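The Bathroom with the Cubes

My first day in the bathroom I knocked my own elbow through the wall, and I loved it so much I nearly cried.

I should say that the wall was fine. It was a Brenetum wall, which means it was made of math, and when my left elbow went through it the wall just kept being gray and the elbow came back out again with a little shiver. Mohandas Shenoy, who had the chair beside mine at Dukex and was supposed to be teaching me, wrote something in his notebook and said, "Throw that one away and start over."

"Can I see it again first?"

"The elbow?"

"It was beautiful!"

He let me see it again.

I'd been hired in June, after four years of frosting sheet cakes at the Menon Street bakery, and when I told my sister what the new job was she made me repeat it. I sat at a desk between two light metal arms hung from a post. I held them by the wrists. There was a trigger under each pointer finger. Whatever I did with those arms, the robot on my screen did with its own, at the same instant, and everything was written down, every joint, every tick. Then somebody upstairs fed it all to the thing we called Flutari, and Flutari tried to do the job without me.

"And the job is what?" my sister asked.

"Bathrooms," I said. "To begin with."

She laughed for a long time. But I'd never been so happy going in to work! I got there early. I ate my lunch with my hands still half curled, the way you hold the arms. I'd go to pick up a grape and think, all right, approach, open, down, close, lift, and the grape would come up and I'd feel like a genius.

The bathroom was the only room I had that summer. Whoever built it had gone a bit wild on the floor, big square tiles all covered in those cubes that flip inside out if you stare at them, cream and gray-brown and dark chocolate. Everything else in there was very polite. But that floor! On my second morning I had to put my head down on the desk for a minute. By the third I could read it. I knew where the gripper was by which row of chevrons it had covered up, and when I closed my eyes on the bus the rows were still going by.

We had two jobs to teach. The first was to close the lid of the toilet. The second was to pick something up off the floor.

The something was a little dark brown block. It had a mark on its face that I said was a keyhole and Mohandas said was a letter T standing on its head, and we argued about it whenever the loading bar was slow. It didn't matter what it was. It was there to be small and lie flat and be a pain to get hold of, and it was wonderful at it.
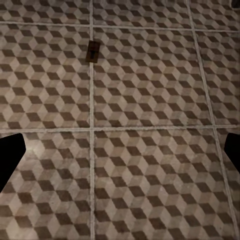
"You're looking at it like a person," Mohandas told me.

I said I was a person.

"You look at the block and your hand goes to the block. Very nice. But the hand has its own eye, and you never use it. Watch the wrist picture all the way down. You want the block to come toward the middle, between the fingers, and then you want it to stay there. If it slides off to one side you're coming in crooked, and Flutari will learn crooked."

So I moved the little window with the wrist view to the center of my screen and shoved the big view off to the side, and it was like learning to write with my foot. I overshot. I undershot. I closed on plain floor and lifted up a handful of air with great care. Once I caught the block by its edge, and it stood up, thought about things, and shot away across the tiles as if it had a bus to catch. I whooped. The man at the next desk took off his headphones.

"Keep it?" I asked.

"Do you want a robot that does that?"

I kind of did, but I threw it away.

The target for each job was 100 good ones. Good meant clean from start to finish, no elbows in walls, no dropping, no long dithering pauses in the middle. I had believed I'd get there in a day. After my first full day on the block I had twelve. I walked home going over each one in my head and I could remember them all separately, the way you remember kids in a class. Seven was the slow one. Nine came in from the left and turned at the last moment like a dancer. I tried to tell my sister about nine. She was very patient.

What I couldn't get out of my mind was that it was me going in there. My hands. I have a habit from the bakery, a little dip of the wrist before I set the bag to the cake, to knock the last drip off the tip. I'd done it so many thousands of times that I no longer knew I did it. And Mohandas, watching my recordings at double speed, stopped one and ran it back and ran it forward.

"What's this?"

"What's what?"

"You bow," he said. "Right before you go down. You bow to it!"

I watched. He was right. The gripper floated out over the cubes, paused, dipped its nose, came up again and then went down to business. It was in all of them.

"Should I stop?"

He tapped his pen on the notebook for a while. "I don't know," he said. "It isn't wrong. It costs you half a second. Let me think."

He thought for two days, and in the meantime I did lids.

Lids were a two-arm job, or they were for us. You could knock one down with a single finger if you didn't care about the bang, but Mohandas cared very much about the bang. He wanted both hands up, one at each side, tips forward, and the lid brought down between them as if somebody was asleep in the next room. He had views on where you should start from, too. Hands low, spread to either side of the bowl, level with each other, a little open. He called it "good evening." Every recording had to begin from good evening, and if one hand sat higher than the other he'd reach over and nudge my elbow with the end of his pen.

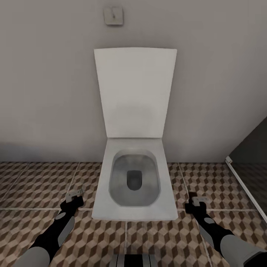
"Breathe out," he said. "Now up."

The glass on the right was what got me, again and again. My right hand wanted to swing wide, out and around, like you would in a real room where you can feel there's a shower screen by your shoulder. In there I couldn't feel anything. I'd be halfway up, so proud, so level, and the forearm would be sunk into the glass, and Mohandas would sigh through his nose. I learned to bring the right hand up close, elbow tucked, and let the left one have the roomy side. Then the left started copying the right and tucking as well, so the two of them rose together like somebody lifting a baby out of a bath, and when I got to the top and took the lid by its corners I held it there a second just because I could.

"Don't hold," said Mohandas.

"It's a nice moment!"

"It's a pause. Flutari will stand there all night."

I brought it down. No bang. He didn't say anything, but he drew a check mark in the notebook, and his check marks were tall.

I did forty lids that day, if you count the ones I threw out, and I do.

The morning of the tryout, someone had written 2021-08-17 on the whiteboard in green marker and under it FLUTARI, ROOM 1, and people I'd never seen before came and leaned on the backs of our chairs. My two metal arms were switched off. It was so odd to see them hang there. I sat on my hands.

They ran the lid first. The bathroom came up on the big screen, my floor, my polite gray wall, and the arms went to good evening. A little uneven, the right one a touch high. I saw Mohandas's pen twitch. Then up, tucked, both of them, past the glass with room to spare, and I heard myself say "Oh, you sweetheart" out loud in front of the whole company. It touched the lid, lost it, went back and touched it again. It got a grip with the left and nothing with the right. The lid came down sideways and the last part of it was a bang. People clapped anyway. I clapped so hard my palms stung.

Then the block. They'd put it up by the seam between two tiles, farther out than I'd ever had it. The first try, Flutari closed on the floor. Second try, the same. It took six tries before it had the block in the middle of the wrist view, steady, coming closer, the cubes getting bigger and softer underneath. And over it, the hand stopped.

I knew. I grabbed Mohandas by the sleeve.

The gripper dipped its nose. It came up. It went down, and it shut on that little brown block and lifted it off the tiles.

"What was that?" said a woman behind us. "That nod. Is that a glitch in the controller?"

Mohandas opened the notebook and looked through it for a good long time, one page and then another.

"No," he told her. "That's Bukola Onyeka."

She wanted to know whether it could be taken out. He said it could, surely, with a fresh set, and that he'd want to see the numbers before he asked anyone to do all that over. Then they got into the numbers. I wasn't listening anymore. On the screen the run hadn't been stopped, and Flutari was still holding the block up over the floor, very level, waiting for somebody to teach it what came next — and I was already reaching for the switch on my arms.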